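Last updated: May

Ticket 147: Filunia floor-clearing service, trial unit stops before bin is full
Product: Filunia two-arm unit, supplied under the Jasolex trial agreement
Opened by: Ghazal Tehrani
Assigned to: Polyxeni Theodorakopoulos
Status: awaiting customer confirmation

Reported fault
The customer states that the unit ends its round early and shows the message "bin full" while there is still litter on the carpet. The fault was reported on 3 occasions, always with a small lined bin and always after light, bulky items had been put in. Restarting the unit clears the message, but it returns within some 30 seconds.

Checks made by telephone
The customer confirmed that the software was current and that both grippers passed the self-test. The fill limit was found at the factory setting. The customer was asked to lower the bin height in the menu by 30 mm and to run the unit again. The message still appeared.

Finding
The fill level is judged from the highest point above the rim. A single long or flat item lying across the opening is therefore read as a full bin, whatever space remains beneath it. The liner may add to the error where it is folded loosely and stands above the rim. The Daria sorting module, which is offered as an option, does not alter this reading.

Action taken
Setting 200 (single-point level) was switched off remotely and the averaged level was switched on in its place. The customer was advised to fold the liner well down over the rim and to press flat any item resting across the top before the next round. No parts are to be returned. The Dehghan service depot has been told that no visit is required at present.

The pictures attached to this ticket all have the lined bin in view.

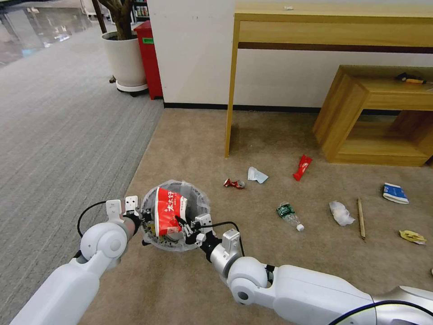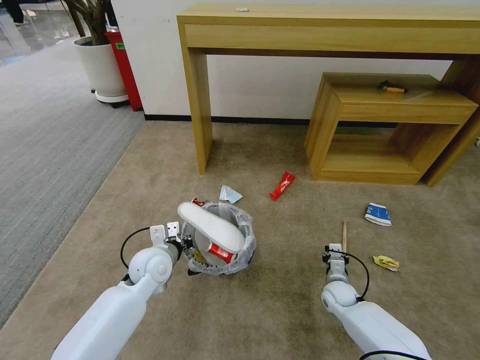
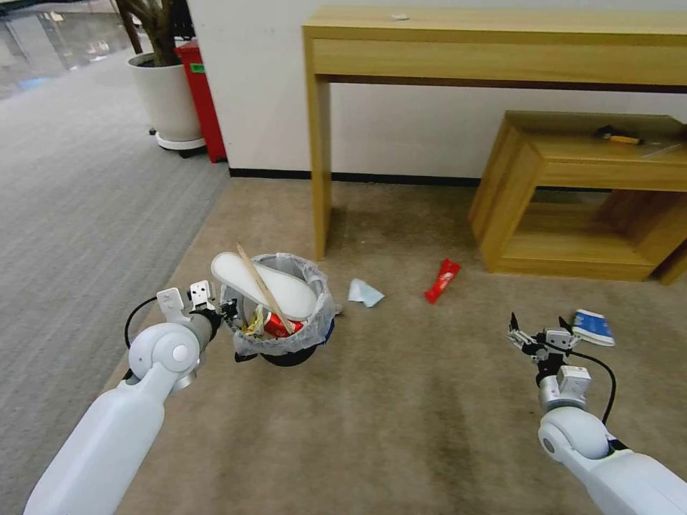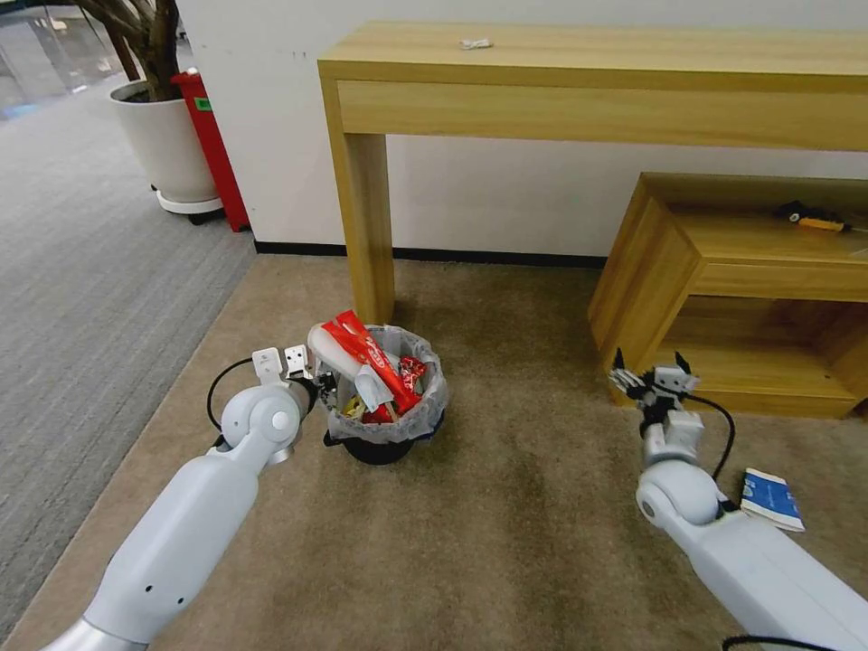 Ghazal Tehrani: Thank you for the change to the level setting. The unit has now completed its morning round without the message. We should nevertheless like it confirmed in writing that the averaged level will be kept after the next software update, as our previous settings were lost in the last one. Please also state whether the days on which the unit could not be used will be added to the trial period. We would ask that the ticket remain open until both points have been answered.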